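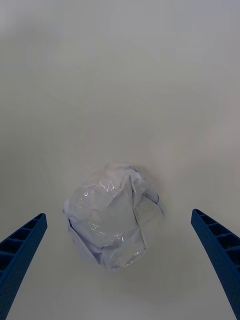 A crumpled ball of paper on a white tabletop.

Visit to the Bakmont transfer station, 5 April 2021

Noemí Cárdenas and Fulgencio Hinojosa went to Bakmont for the Skesville neighborhood association to check drop-off rules before the May bulky waste day. Site supervisor Brisa Rosales led the tour.

Vehicles enter from Udard Road and stop at the scale. Residents with a Skesville address pay a flat rate per load. Contractors are weighed in and out. Loads must be tarped. The gate attendant turns back open trailers, and this applies to neighborhood groups too.

The tipping floor has 2 bays. Bay 1 takes furniture, carpet and mixed household waste. Bay 2 takes scrap metal and appliances. Refrigerators need a tag showing the refrigerant has been removed, or a fee is charged at the scale. Mattresses go to a separate trailer behind the bays, up to 7 per vehicle.

Paint, batteries and motor oil are not accepted at Bakmont. They go to the county counter at Ranjbar, by appointment.

Rosales asked that our trucks arrive before noon and that drivers carry the load form, signed. Old forms without the street address line will be refused. Hinojosa has the new version.

Still open: whether tires can be dropped in Bay 2 on the day, and who pays if a load is reclassified at the scale.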